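Clovholm Mulch and Compost Notes

Version 2, last updated 2023-09-28
Maintained by Lavanya Amin and Gijs Cuypers

What's in here

Two years of garden notes from the Clovholm shared plots, typed up from paper and tidied into plain text tables. The notes cover mulch, compost heaps, leaf mold, and whatever turned up living in them. If you've ever wondered whether shredded bark really dries out slower than straw, or how long a cold heap takes to swallow a pile of bean stalks, there's plenty to dig through!

The first version only had the compost heaps. This one adds the mulch beds, which is where most of the fun is (Gijs would disagree, he's a heap man through and through).

Files

beds.csv -- one row per bed, with size, soil type, shade, and what was growing there
mulch_log.csv -- what was spread, how deep, and when it was topped up
heaps.csv -- one row per heap visit, with temperature, smell, and moisture by hand squeeze
visitors.csv -- worms, beetles, mites, slugs, fungi, anything alive and worth writing down
notes.txt -- everything that wouldn't fit in a column

Beds are numbered 1 to 24. Bed 7 was split in half in June of the first year, so look for 7a and 7b after that. The old number 7 rows are still there and should be read as the whole bed.

How the notes were made

Each bed got a visit every week through the growing season and whenever the weather allowed in winter. Mulch depth was measured with a marked stick pushed down to the soil in three spots, and the middle value went in the log. Heap temperatures came from a long-stem thermometer left in the center until the needle stopped moving.

Moisture is a squeeze test. Grab a handful and squeeze hard: "dry" falls apart, "good" holds its shape, "wet" drips. Floor Desmet and Gerrit Prins did nearly all of the squeezing, and they calibrated against each other at the start of each season so their "good" means the same thing.

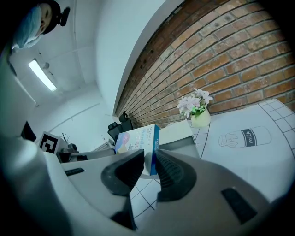 Depths are in millimeters, and temperatures are in Celsius. A blank cell means no reading was taken. A zero means zero, and in mulch_log.csv that usually means the blackbirds had been at it.

Fungi were named only as far as we felt sure. You'll find plenty of rows that say "small brown cap" and leave it there. Bird's nest fungi get their own code (BN) as they came up so often in the wood chip beds, and they're wonderful little things. Stijn De Bruijn looked over the trickier slime mold entries and renamed a handful.

Known problems

The Brornholm beds (19 to 24) sit on heavier clay and get more shade, so please don't compare them straight across with the others.
The stick used for beds 1 to 6 in the first spring started its marks 2 mm too high. Those depths have been corrected.
Slug counts stop at 100. Anything above that was written as 100 in the field book.
Some 200 rows in visitors.csv have no bed number. We kept them for the dates.

Using it

Help yourself for any purpose, and a mention of the Clovholm plots would make our day. If you spot an error, send the file name and row and we'll check it against the paper books. Photos of your own slime molds are very welcome too -- Lavanya keeps a folder.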